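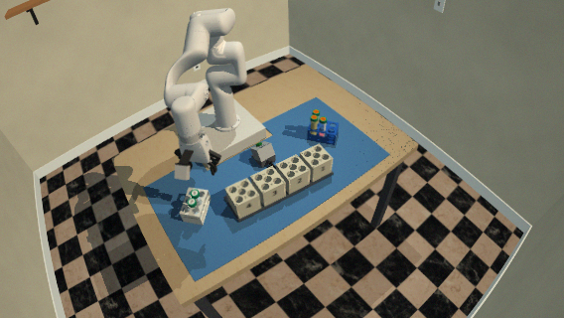
Lempi Hämäläinen keeps a notebook for what she calls "the small lies". It is a real paper one, with a cracked spine, and when I visited her at Pronov on a grey morning she pushed it across the desk before she had even taken her coat off. Each entry is something the simulator told her that the real workshop later refused to confirm. "Friction, mostly," she said, turning the pages for me. "Friction, and shadows. And once a rack that was four millimetres taller in the model than it had any right to be, and that one cost us most of March."

I had come to talk about planning software, and in particular about Drerus, the motion planner that she and her colleague Ignacio Carretero have been building for laboratory benches. It decides how an arm should get from where it is to where it wants to be without knocking anything over on the way. That sounds modest enough until you think about how a lab bench is laid out, with racks close together and capped things standing in them, and a person's afternoon depending on every one staying upright.

"People suppose the arm is the difficult bit," said Carretero, who had joined us by then with a pot of coffee and three cups that didn't match. "The arm is lovely. The arm does what you ask. The trouble is knowing what to ask for, and asking for it soon enough that everybody isn't standing there waiting."

I asked him what "soon enough" meant, and he laughed and said it depended very much on who was standing there. Their first version took 11 seconds to think about an ordinary move between two racks. It now takes less than one, and he was keen that I should understand this had little to do with faster computers. The old planner treated each request as if it had never seen a bench before. The new one keeps hold of what it worked out last time, checks which parts still hold good, and only thinks afresh about the rest. "Like my mother in her kitchen," he said. "She doesn't plan a route to the kettle. She only plans if somebody has left a chair out."

Nearly all of this is worked out in simulation first, and Hämäläinen is the one who looks after the simulated room. She is fond of it in the way that people are fond of an allotment. There is a checkerboard floor, which she chose herself, and skirting boards, and a shelf up on the wall with its bracket. I wondered whether a planner cares about skirting boards. She said that the planner doesn't but the perception code does, very much, and that the earliest version of the room had been a grey box with a table in it.

"It learned that anything with an edge was something to pick up," she said. "Of course it did! In a grey box, everything with an edge *was* something to pick up. Then we put it in front of a wall socket and it was terribly interested."

So the room has wall plates in it now, and long shadows from the arm, and specks on the wood of the table. The specks were Carretero's idea, and the two of them argued over it for a good while. She thought them fussy. He thought that a clean table was the biggest lie in her notebook, and I gather from the way she rolled her eyes that he was right.

We talked for a long time about gripping -- longer than I had meant to, but they are both very good company on the subject. The part of Drerus that picks a grasp is called Butside, a name neither of them would explain to me with a straight face. It looks at an object, proposes a set of ways to take hold of it, usually 40 to begin with, and then throws most of them out because the fingers would touch a neighbour, or the wrist would have to bend in a way it can't.
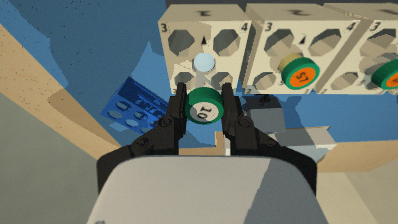 The gripper holding a numbered token beside the sorting blocks, in simulation.

Round things are where it earns its keep. A token can be taken from any side, so on paper every grasp is as good as the next, and the first Butside would simply choose whichever came top of the list. "Then it would arrive at the hole with its knuckles in the way," Hämäläinen said. "It had picked the thing up beautifully and it couldn't put it down." The grasp is now chosen backwards, starting from where the object has to end up. She told me this as if it were the most obvious thing in the world, and then admitted that it had taken them a whole winter to see it.

The numbers are there for the perception side. A token may well face the camera upside down, and the software has to read it all the same. Arvo Halonen, who wrote that part and now works upstairs at Partanen, put his head round the door while we were talking about it and was made to sit down. He is a quiet man and I don't think he had planned on being interviewed. "I don't turn the picture round," he said, when I pressed him. "I let it read in every direction and ask which reading it is most sure of. Sometimes it isn't sure of any, and then the arm should wait. It is very important to me that it waits."

How often does it wait? Too often for Carretero, not often enough for Halonen, and they had plainly had this conversation before. There is a setting for it. Hämäläinen keeps the password.

I asked all three what they would like to fix next. Halonen said reflections. Carretero wants the planner to explain itself when it gives up, as at present it says only "no path found", and he has come to hate those three words. Hämäläinen thought for a while, poured out what was left of the coffee, and said she would like to get caps right. A cap in her simulator is part of the vial it sits on, all one piece, and she knows perfectly well that in a real lab somebody will have left one half unscrewed.

She wrote that down in the notebook before I left, on a fresh page.

Words: Eirlys Lewis
30 Sep 2021
4 min read
20 shares
11 comments

More interviews
Dagim Asfaw on testing software that moves
A morning with the Partanen calibration team
Why our planner gives up, and what we do about it
Teaching a camera to read labels the wrong way up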